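Laner Senus audio Bible player: review after two reading plans

Posted February 6, 2023

The Senus is a single-purpose audio player from Laner, sold preloaded with a complete Old and New Testament. It has no radio, no Bluetooth and no network connection of any kind. I bought mine in August from Rind, the mail-order bookshop, and have used it daily on a year-long plan and a shorter plan covering the Psalms. The comments below apply to the unit as shipped, with no firmware update applied.

The case is matte grey plastic with a rubber bumper at each corner. There are five buttons: play, previous, next, book and chapter. They have a firm, short travel and can be told apart by touch, which will matter to anyone with poor eyesight. The volume control is a knurled wheel on the right side. It is too easy to turn in a pocket, and there is no lock.

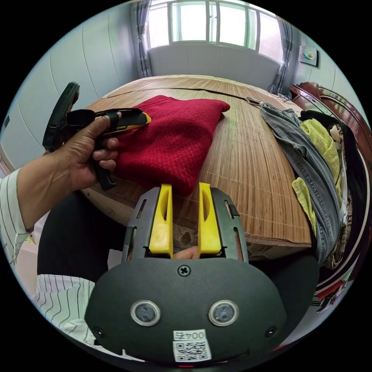
Navigation works on two levels. Holding the book button moves through the canon and a recorded voice announces each title. Pressing chapter then steps through the chapters of that book. Going from Genesis to Jude takes far too long this way, but a double press of the book button jumps directly to Matthew, and from there the 27 books of the New Testament are manageable. There is no verse-level access. If you want Romans 8:28 you will start at Romans 8:1 and wait, or hold next to skim forward at a fixed rate.

The narration is a single male reader throughout, unaccompanied. I regard this as a strength. Dramatised recordings with music and crowd effects are tiring over a long plan, and they make interpretive decisions the listener may not have noticed. The reader is even in pace and consistent with Hebrew names. Chapter 7 of Numbers, which defeats plenty of narrators, is read without hurry. I found one editing fault: a repeated half-line in Ezekiel, audible on every playback.

Sound from the built-in speaker is clear for speech and has no bass worth mentioning. In a quiet room it is adequate from the far side of a kitchen. In the car at motorway speed it is not, and I resorted to the headphone output with an aux lead picked up at the Caltex on the way to a conference. The lead worked without hum, including while charging.

Battery capacity is given on the base as 2204 mAh. At medium volume through the speaker I got roughly a fortnight of evening listening per charge. The low battery warning is spoken over the narration – a poor choice – and repeats every few minutes until the unit is plugged in.

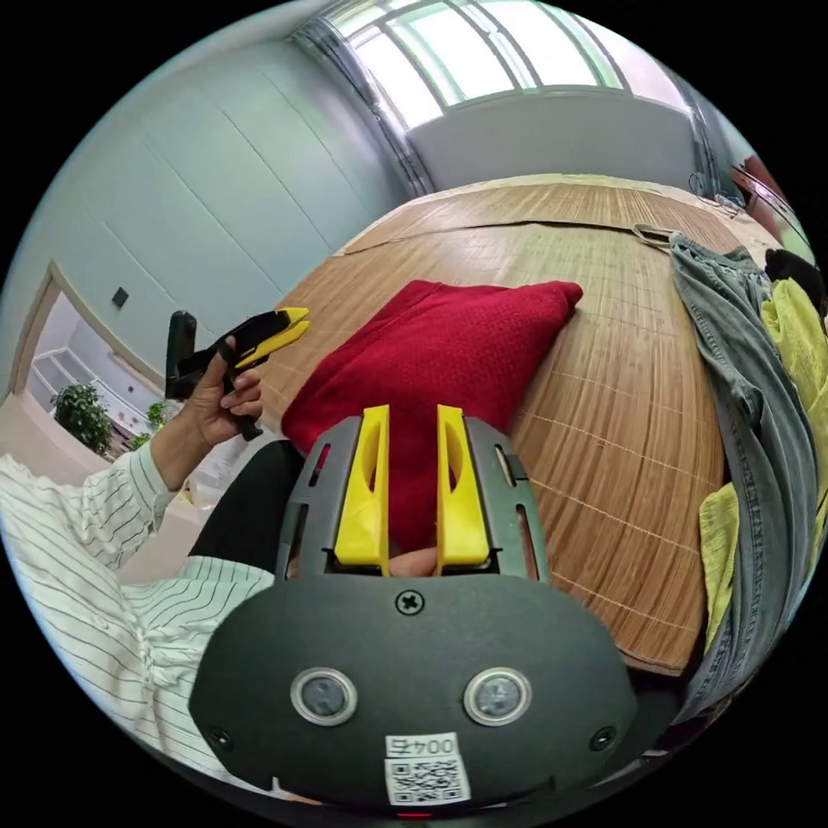
Bookmarking is the weakest part of the design. The Senus stores one position, the last one played, and overwrites it as soon as another passage is opened. For a single listener following a single plan this is tolerable. For a parish or home group lending units to housebound members it is a real limitation, as each borrower loses the previous one's place. Groups in that position should also note that Laner puts no serial number on the case, so you will need to add your own. A white sticker with a four-digit number above a QR code would do the job, with the code pointing to the loan register. Stick it on the back, well clear of the speaker grille.

The printed guide is a folded sheet in small type. It explains the sleep timer incorrectly: the timer is set by holding play, then pressing chapter, in the reverse order to that printed. Once set, playback stops at the end of the current chapter after the time has elapsed, so nothing is cut off in the middle of a sentence.

I would recommend the Senus to a listener who wants the text read straight through and does not want a phone beside the bed. Anyone doing topical study, or comparing passages, should use software with verse search. A lending program could work with it if the borrowers keep a written note of the chapter.

Build: good
Narration: very good
Navigation: fair
Bookmarking: poor
Battery: good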